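Completion status not syncing from mobile app to agency training portal

Asked by Selorm Sowah
Tags: travel agent training, Voton, course completion, offline mode

We use the Voton app for supplier product training. Our agents finish a destination module on their phones, pass the quiz, and the app shows a green check. The Skulow portal still lists the module as "In progress". This affects 30 of 50 agents. The other agents have no problem. All of them are on the same app version.

The Cerkuvov river cruise certificate expires for the whole office at the end of October, so I need the completions to register before then. Signing out and back in makes no difference. Is there a way to force the sync, or do they have to repeat the quiz?

2 answers

Answer by Eleni Karagiannis (accepted)

They do not have to repeat it. The app stores the quiz result on the phone and sends it when the module is closed with the Finish button. If the agent swipes the app away after the score screen, the result stays in the queue.

To clear the queue:

Connect to Wi-Fi. Background upload over mobile data is off by default.
Open Profile, then Downloads, then Pending results.
Tap Send all and leave the app open until the list is empty.
In the portal, open the agent record and select Refresh transcript.

If Pending results is already empty, compare the email address in the app with the one in the portal. Agents who registered before they were added to your agency often have two accounts, and the completion goes to the personal one. Support can merge them. Send both addresses and the agency code. The merge keeps the earlier completion date.

Also check the pass mark. Some suppliers set their own, and the check in the app only means every page was opened. Lorente modules need 40 points in the final quiz before the portal records a pass.

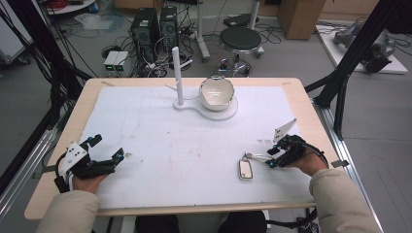
White bowl and stand on the table

Edit: the Refresh transcript option is only shown to users with the manager role.

Answer by a guest

had the same thing, reinstalled and it was fine. make sure you send the results first, though, I lost two modules that way

Comment from Selorm Sowah

Pending results fixed most of them. The rest had duplicate accounts, and I have sent those to support.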